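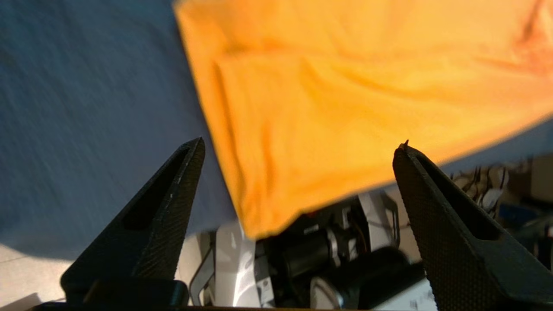
2. Oktober 2019

Waschschrumpf Jersey, Charge 573, Nachtrag zur Reihe aus dem Januar.

Das Datenblatt von Rirkisham verspricht nach der ersten Wäsche »praktisch keine Maßänderung«. Was »praktisch« heißen soll, steht nirgends. Auch nicht, ob liegend oder im Trommeltrockner getrocknet wurde, und bei Single Jersey entscheidet das so ziemlich alles. Habe die Angabe deshalb nicht in die Tabelle übernommen, Feld bleibt leer. Wer sie unbedingt drin haben will, soll bitte die Quelle danebenschreiben.

Zugeschnitten: 17 Proben, alle längs zur Maschenrichtung markiert, Messmarken mit Faden eingezogen statt mit Stift (Stift ist uns im Januar beim Kochgang halb verschwunden, danach hat jeder woanders gemessen). Auslage über Nacht im Klimaraum. Ich bin nicht sicher, ob die Nacht reicht. Die Rollware kommt stramm gewickelt an und entspannt sich auch ohne Wasser noch, und wenn wir zu früh messen, schreiben wir diese Entspannung hinterher der Wäsche zu. Vermutlich steckt genau darin ein Teil des schönen Unterschieds zwischen alter und neuer Ware.

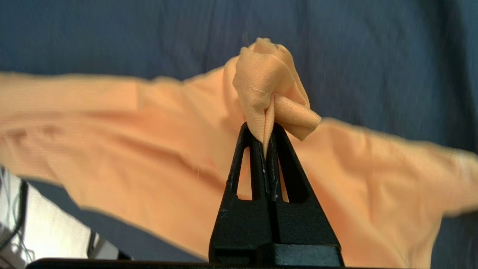 Außerdem stört mich weiterhin die Zuladung. Mit Ballast läuft die Tanner ruhiger und die Proben knautschen weniger, ohne Ballast schlagen sie gegen die Trommel. Im Protokoll von Januar fehlt der Eintrag dazu komplett. Ein Vergleich mit den alten Werten ist damit streng genommen hinfällig. Ich mache ihn trotzdem, aber mit Bleistift.

Nach der Wäsche: Länge geht ein, Breite legt eher zu. Soweit Lehrbuch. Beunruhigend finde ich 5 Proben, die schräg laufen, also Verdrehung, Seitenkante steht nicht mehr parallel zum Maschenstäbchen. Alle vom Rollenanfang. Kann an der Ware liegen. Kann genauso gut daran liegen, dass der Rollenanfang beim Zuschnitt gezogen wurde, der Tisch ist ja zu kurz und irgendwer hält immer fest. Bevor das als Mangel an den Lieferanten geht, bitte noch einmal vom Rollenende schneiden, ohne zu ziehen.

Zum Weichspüler (Sokberg): laut Prospekt »faserberuhigend«. Ich habe keine Ahnung, was eine beruhigte Faser ist. Griff glatter, ja. Ein Einfluss auf den Schrumpf ist in unseren Werten nicht zu sehen, die Streuung zwischen zwei Nachbarproben ist größer als der Abstand zwischen mit und ohne. Eine Kurve habe ich bewusst nicht gezeichnet, sonst glaubt sie wieder jemand.

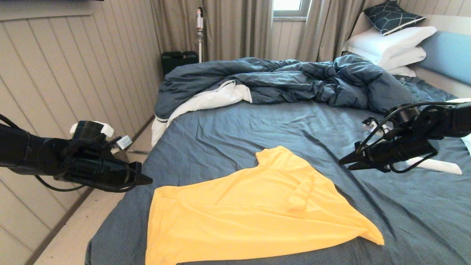 Textilprüfung, Arbeitsgruppe Maschenware

Trocknung. Liegend auf dem Netz, flach gestrichen. Wie fest man streicht, ist nicht geregelt, und ich behaupte, dass man mit der Hand jeden gewünschten Wert hinbekommt. Probe aufs Exempel: dieselbe Probe viermal angefeuchtet, gestrichen, getrocknet, gemessen. 4 Messungen, keine zwei gleich. Für mich ist das der eigentliche Befund des Tages, auch wenn er im Bericht niemanden freuen wird.

Vorschlag: gar nicht streichen, nur ausschütteln und ablegen, Falten in Kauf nehmen, vor dem Messen Glasplatte drauf. Einwand aus der Gruppe: die Platte drückt den Jersey breit. Stimmt wohl, aber sie drückt wenigstens immer gleich. Müsste man gegen das bloße Auslegen prüfen, am besten blind, also der, der misst, weiß nicht, welche Probe unter der Platte lag.

Die Vergleichswerte aus Tutuncombe sind gekommen. Liegen auffällig dicht beieinander, für Maschenware zu dicht. Entweder messen die sehr viel besser als wir oder es sind schon Mittelwerte. Rohdaten angefragt.

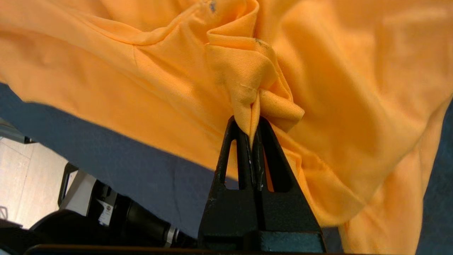

Bis die da sind, würde ich die Spalte nicht neben unsere stellen. Wir haben Einzelwerte mit allen Ausreißern drin, und im Nebeneinander sehen wir aus wie Stümper.

Offen:
Klimaraum, Auslage verlängern und am Morgen und am Abend messen, ob sich noch was tut.
Zuladung ab jetzt ins Protokoll, auch wenn keine drin war.
Zuschnitt Rollenende.
Fadenmarken: der rote Faden blutet leicht aus, beim nächsten Mal ungefärbten nehmen.
Zweites Maßband gegen das Stahllineal prüfen. Das grüne ist meiner Meinung nach selbst eingelaufen.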